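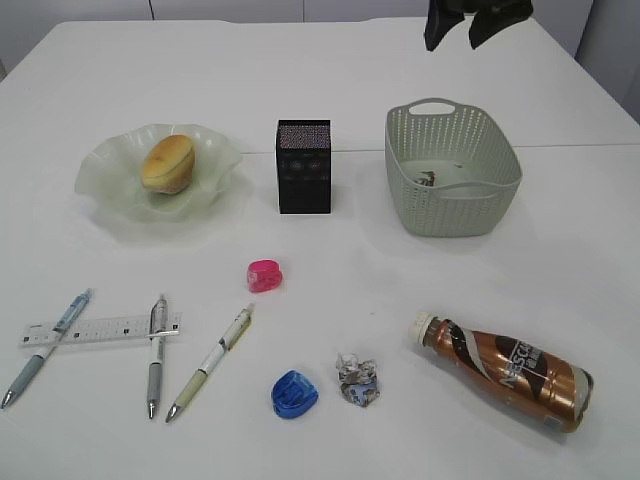 Minutes of the October meeting of the Bullirville Supporters' Club, opened at 7:15 p.m. The chair welcomed everybody back after the summer and said how lovely it was to see so many scarves in the room again. Last meeting's minutes were read and approved. Members then talked for quite a while about a prize for the halftime raffle, and it was agreed that a pale green bowl with a wide, wavy rim, opening out like a flower, would suit very nicely.

Transfer news. There was a long and mostly good-natured talk about the reports linking our captain with Zandus. The club has told us only that he is under contract and that no offer has been accepted. Several members felt he has earned the right to choose, and others would dearly like him to stay through the spring. Agreed to send a friendly letter of support, and to keep the singing going whatever happens.

Attendance. The home game against Halis drew 1,202, our best of the season so far, and thanks went to all who brought neighbors along.

Away travel. The bus to Adeyemi has 24 seats taken and 4 still open. It leaves the north parking lot at 9:30 a.m., and please do be prompt, as we missed kickoff last time.

Banner. The old one has two torn corners. The secretary will ask about mending it before we price a new one.

Any other business: a request for hot cider at the next home game, warmly received. Meeting closed at 8:50 p.m.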